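Pimville's secondhand computer fair moves to the old bus hall

I've been going to the Pimville computer swap since it was three tables and a kettle, so I'm a bit giddy to report that it's getting a proper home. Starting in February it moves into the old bus hall on Danladi Street, with room for 100 sellers — last year they squeezed in 13!

Doors open at 6 in the morning (yes, I'll be there, yawning) and entry stays free. Brovau, the repair shop by the station, is bringing 600 used parts, mostly memory and power supplies, and the Flustia refurbishing club will help people fit what they buy. If you've got an old tower under the stairs, bring it along. I paid next to nothing for mine and it still runs my whole photo collection.

Parking is the one thing I'd grumble about, as the lot behind the hall is tiny.

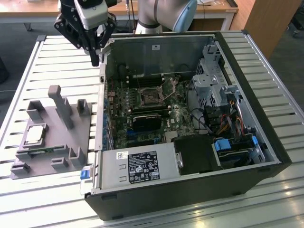
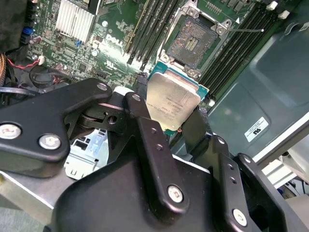 Vikas Tiwari would like the fair to run a later session too, saying that people on night shifts never get a look at the good stuff before it's gone.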